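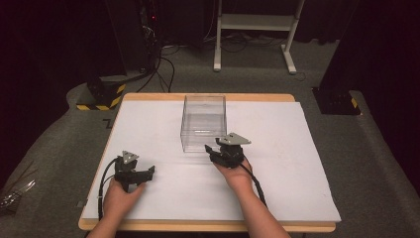
Prullgate to open second household paper recycling point in Plitanholm

Prullgate, the regional waste and recycling company, will open its second staffed drop-off point for household paper and cardboard in Plitanholm in October. The new site is on the Were side of town, behind the former bus depot, and will serve streets that have had no paper collection within walking distance.

Residents can bring newspapers, office paper, books without hard covers and flattened boxes. Waxed cartons and wallpaper are not accepted. There is no charge for households. Small businesses may bring up to 500 kilograms a month after registering at the gate.

The first drop-off point took in 107 tons of paper last year. Most of it went to the Lesteo mill, which turns it into packing board. Prullgate expects the new location to ease the lines that form at the older site, mainly in the morning.

The building has been refitted with new lighting, a covered unloading lane and a floor scale. Parking is available for 44 cars — the entrance is from the north side only. Trailers are allowed, but drivers must unhitch them before using the lane.

Opening hours will be the same at both locations. Curbside collection routes in Plitanholm will not change, and residents do not need to order new bins.

A map and the full list of accepted materials are available at the Prullgate service desk and at the town library.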